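Neues aus dem Build-Keller

Ich hatte euch im letzten Newsletter versprochen, dass ich mir unsere Artefakt-Ablage mal vornehme, und was soll ich sagen: Da lag einiges rum! 3023 Container-Images, die meisten davon aus Feature-Branches, die längst gemergt sind. Gebraucht werden davon 144, der Rest ist jetzt weg (wer etwas vermisst, meldet sich bitte bei mir, das Backup hebe ich noch bis Ende Dezember auf).

Wir fahren die Registry inzwischen komplett über Grinach. Der Umstieg von Urkolard hat mich zwei lange Abende gekostet, vor allem wegen der Zugriffstokens, die ich alle neu ausstellen musste – bitte schaut in euren Pipelines nach, ob irgendwo noch der alte Hostname steht. Bei Tadetti waren es gleich vier Stellen, ups.

Neu ist außerdem die Aufräumregel: Images ohne Release-Tag fliegen nach 8 Wochen automatisch raus. Wer etwas länger behalten will, setzt das Label "keep", dann lässt der nächtliche Job die Finger davon. Für Goodwin habe ich das schon eingetragen, die anderen Projekte macht ihr bitte selbst. Fragen wie immer in den Infra-Kanal, ich lese da spätestens nach dem ersten Kaffee mit!
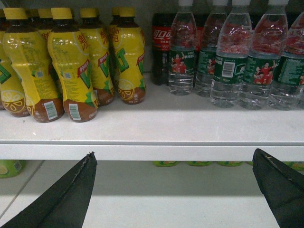

Zitronentee, Cola und Wasser im Regal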